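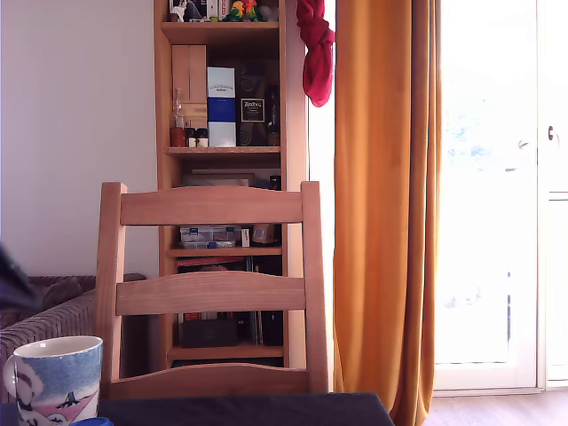 Chapter 7
Depreciation, or what your chairs are costing you

I failed my first bookkeeping paper on this topic. I'd been told to "charge depreciation at the year end", so I dutifully took a lump of money out of the bank column and sent it off to nowhere in particular, and the whole thing refused to balance by exactly that lump. My tutor, Houshang Arabzadeh, wrote one word in the margin: "Where?" It took me most of February to work out what he was asking, and I've tried to write this chapter for the person I was that month.

By the time you get to the exercises you should be able to decide what counts as a fixed asset, work out a yearly charge by the straight line method, and make the two entries that go with it. We'll leave the reducing balance method until Chapter 8. If you're itching to get to it, fine, but do the straight line questions first, please!

You'll need the ledger pages you drew up in Chapter 5 and a pencil (I still do all of mine in pencil). A calculator is allowed from this chapter on.
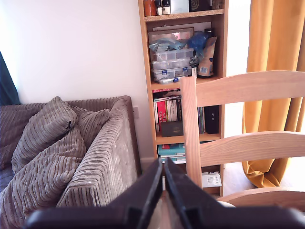 7.1 SPREADING THE COST

Suppose you open a small lettings business and buy furniture for a flat. Sofa, table, chairs, the usual. You pay for the lot on day one, but your tenants are going to be sitting on that furniture for years, and paying you rent while they do it. If you put the whole cost against the first year's rent, year one looks dreadful and every year after it looks marvellous, and neither picture tells you much about how the business is doing.

So we spread it. Each year takes a share of the cost, and that share is what we call depreciation. The money has already gone, on the day you paid the shop, and nothing leaves the bank a second time. (There was my mistake, in case you were wondering.) What goes down is the figure in your books for the furniture.

Let's take Wudell Lettings, who will be with us for the rest of the book. Wudell furnishes a flat for £2000. The owner reckons on keeping the furniture for seven years and selling it at the end for £600. That £600 is the residual value. Take it away from the cost and you've got £1400 to spread, and £1400 over seven years is £200 a year. There isn't any more to the straight line method than that, though people will try to make it sound grander.
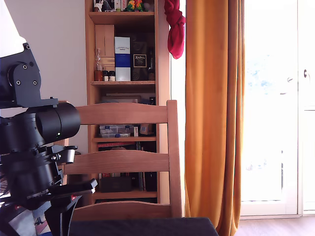
Fig. 7.1 A light wooden chair. Furniture kept for several years is normally a fixed asset.

Students always ask me how you know it's seven years. You don't, you make a sensible guess and stick to it unless something changes. I had a long argument with a classmate once over whether a dining chair lasts five years or fifteen, and looking back I think we were both talking about our own grandmothers' kitchens.

Now the entries. At the year end, Wudell debits depreciation expense with £200 and credits accumulated depreciation with £200. The expense goes to the profit and loss account. The accumulated depreciation sits underneath the furniture in the balance sheet and grows a little each year, and the cost stays at £2000 the whole time. Cost less accumulated depreciation is the net book value, so after one year it's £1800 and after two it's £1600. Try year three yourself before reading on.

7.2 What about the small stuff?
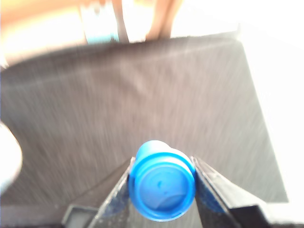 Fig. 7.2 A blue plastic item. Cheap goods usually go straight to expenses.

Strictly speaking, a washing-up bowl lasts several years too, and you could depreciate it at a few pence a year if you had nothing better to do. Most businesses pick a limit and treat anything below it as an expense straight away. It saves an awful lot of paper.

Two more firms to practise on. Uvard Joinery bought a bench saw for £1161 and has charged £484 of depreciation so far. Vahidi & Daughter bought a van on the same day, and their bookkeeper has left the residual value blank.

Try these now

1. Find the net book value of Uvard's saw.
2. Write out Wudell's two entries for year two, with the account names in full.
3. Explain to Vahidi & Daughter why you can't finish their calculation yet. Two sentences will do.

Answers are at the back, after the Zulley Stores case study.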